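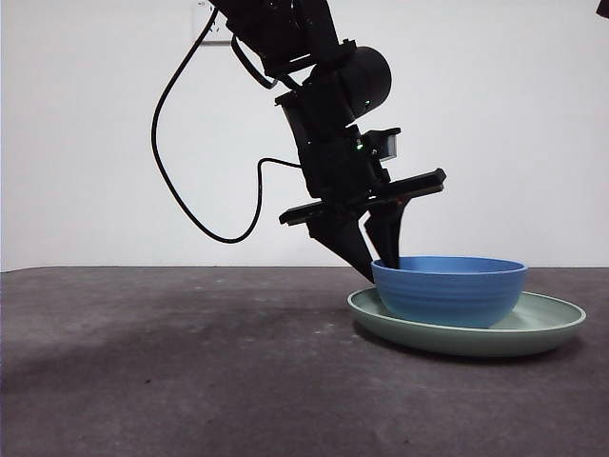

Lukian Kravchuk reckons you can't call it soup if you can see the bottom of the bowl, and he told me so within a minute of my ringing to ask about leftovers. I'd only wanted his barley recipe! But that is how it goes when you get people talking about soup, and I've been doing a lot of it this winter.

It began with a bag of carrots going soft in the drawer and me feeling guilty every time I opened the fridge. So I set myself a small job: soup for lunch, every day, for 24 days, using whatever was in the house before I bought anything new. Just me, one big pan and a stick blender that smells faintly of burning.

The first week was lovely. Leek and potato, then carrot with a bit of ginger, then a tomato one I still think about (roast the tin of tomatoes first - yes, tinned, tip them into a tray with an onion and forget them for a while). The second week was mostly brown. I put half a cauliflower in with some leftover gravy and I won't be doing that again.

Ziad Qudah saved me there. He makes his lentil soup with hardly anything in it, red lentils, onion, cumin and a great squeeze of lemon, and he was quite firm that the lemon goes in at the table and never in the pan. I'd been doing it wrong for years. He also fries a second onion until it's nearly black and piles that on top, and now I do too, and the kitchen stinks until bedtime.

Bread matters more than I'd thought. The bakery in Stilard does a seeded loaf that goes hard in a day, and on day two it's perfect - tear it up, oil, salt, hot oven. My neighbour Gil prefers a cheese scone, split and buttered, and eats it before the soup has even been ladled out.

As for freezing, I've gone off the big ice cream tubs. They take an age to thaw and then you've got to eat the lot. Smaller pots, filled not quite to the top, with a label. Do write the label. I had 2 pots of what I thought was pea last night and one of them was apple purée, so supper was toast.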